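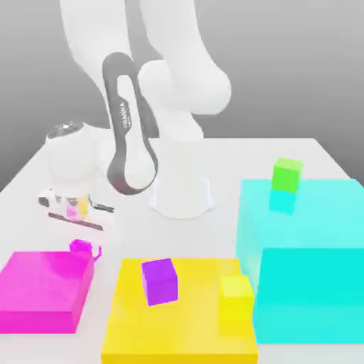
Paint. Again. I said I was done with paint after the hallway and now it's the back bedroom, and I've got till my sister comes in November to make it somewhere a person could sleep and I could work in the daytime. Started with the colour because that's the fun bit and I was putting off the plaster. Went round and round for weeks. Green, then a sort of mustard, then green again. What I keep coming back to is a plain grey wall behind a white tabletop, nothing on the wall at all, even a soft shadow shows up nicely on the white. So grey. Decided. Do not let me change it.

Except there are a hundred greys obviously. Bought four tester pots from Torkico, painted big squares on lining paper and stuck them up with tape. One went purple by teatime. One was basically blue, on the north side anyway, the window side looked fine. Third one I liked, fourth one was the same as the third as far as I can see and cost more. Dehua came round to look and said the purple one was her favourite, so that was no help at all.

Plaster then. Previous people had woodchip up. Who does that to a ceiling. Got most of it off with a steamer borrowed from Hongjun Ding at the end of our road, took two evenings and my right shoulder is still not talking to me. If you're doing it, score it first, and wear a hat. Bits down the neck for days. Underneath was better than I feared on three walls and worse on the chimney one, a long crack from the picture rail nearly to the skirting. Filled it. Sanded it. It came back. Filled it again with the flexible stuff, so far so good but I've not had the heating on yet so we'll see.

Money, because people always ask. I gave myself 700 for the whole room and I mean whole room, bed included. The bed is second hand from a woman over in Dai and was a bargain, slats all there, one bolt missing. Paint will be less than I thought if I stick to one colour. The carpet is what's going to ruin me. Pulled up a corner and there are boards under it, not lovely ones, gaps you could lose a pencil in. But boards! Might just sand them and put a rug down. Got a quote from Gilteck for the sander hire and it's by the day, so it'll have to be one very long day.

Desk. Had my eye on one from Kornano but it's 20 cm too long for the alcove, I measured three times hoping the wall would move. So a plain white top cut to size and a pair of trestles. You can fold the trestles away when there's a guest, in theory. I know perfectly well it'll stay up and she'll hang her cardigan on it.

Order of things from here, mostly for me:

Ceiling, two coats.
Woodwork, undercoat, then the satin.
Walls.
Floor last. Or floor before woodwork? Hongjun says floor before skirting, Dehua says last of all, the internet says both. I think sanding dust on wet gloss is the worse of the two so maybe floor goes up to the top. Will ask at the hire place.

Oh and the socket. Only one double socket in the whole room and it's behind where the bed wants to be. Electrician is coming to look, first slot was 30 days off, I took it. Which means the wall on that side can't be painted till he's chased it out and made good, so scrap the list above really.

Comments open if anyone has views on gap filling between boards. I've seen slivers of wood glued in and I've seen papier mache and I've seen string. String looks quickest. Right, off to wash the rollers befroe they go solid, they've been in a carrier bag since lunch.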